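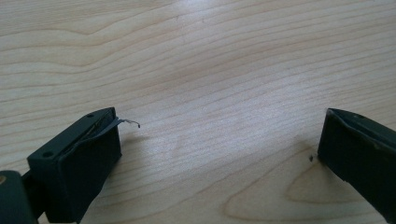

Search this site Enter keywords Go

The Hamgate job paid by the item, and Chih-ming Kao had reached item 303.

He wrote the entry the way Westex wanted it. Lid, plastic, cream. Two tiers, the upper narrower than the lower. One tab at the side. Container, clear, cylindrical. Condition: see notes.

The notes field held 100 characters. His aunt had kept barley in a container like it, at the flat on Kwok Street, and in August she left the lid off until evening. That came to more than 100 characters. He deleted it.
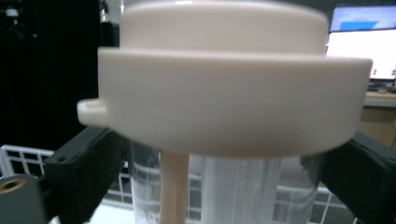
Item 303, lid and clear container.

The form asked whether the parts belonged together. He tried the lid at one angle, then turned it and tried again. The guide from Grosura allowed 2 attempts — after that, parts were to be listed separately, under separate numbers.
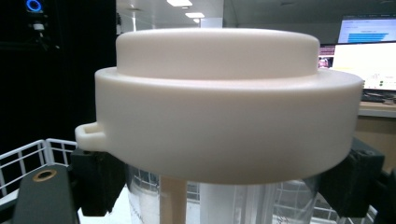

He made a third attempt and did not record it. Then he typed "complete set" and moved the cursor to the next line. Item 304 was a spoon. He left the lid where it was and started on the spoon.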